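Guides / End effectors / Bench comparison

7.3 Comparing two grippers on the tableware set

Use this procedure to compare a Vivico gripper with a revised unit on the same two-arm base. Both arms stay powered throughout.

CAUTION: Keep hands off the tabletop while either arm is enabled.

1. Set out the plate, the bowls and the cutlery. Place at least one fork flat on bare wood, clear of the plate.
2. Route each gripper cable along its own arm and leave a loop at the wrist. A tight cable will skew the force reading.
3. Load the Planosum profile and set closing force to 35 per cent.
4. Run the left arm first, with the right arm parked over the table.
5. Log each attempt as held, dropped or missed – do not log partial grips as held.
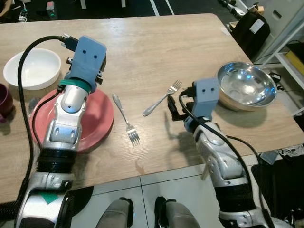
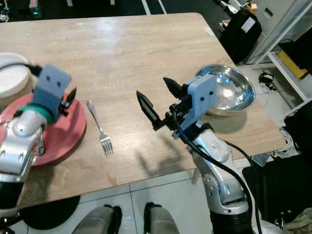

Fork held upright in the left gripper:
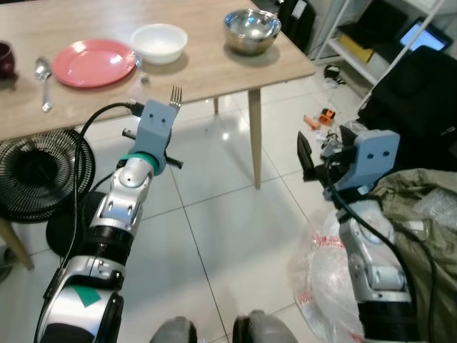
Cengiz Öztürkmen reports that thin handles give more trouble than plates, and recommends lowering the approach speed before raising the force.

6. Repeat with the right arm. Do not change the profile between arms.
7. Export the log and compare the held counts by item.

NOTE: Error 214 means the finger position was not reached. Re-home the gripper and repeat the attempt.

NOTE: Inspect the finger pads every 3,000 cycles.

Comments (2)

flasport_user: Does step 3 apply to the older controller? Mine won't save the profile.

Dağdelen: Save it under a new name first, then reload. Worked on both of ours.

We use cookies to remember your settings. Accept / Manage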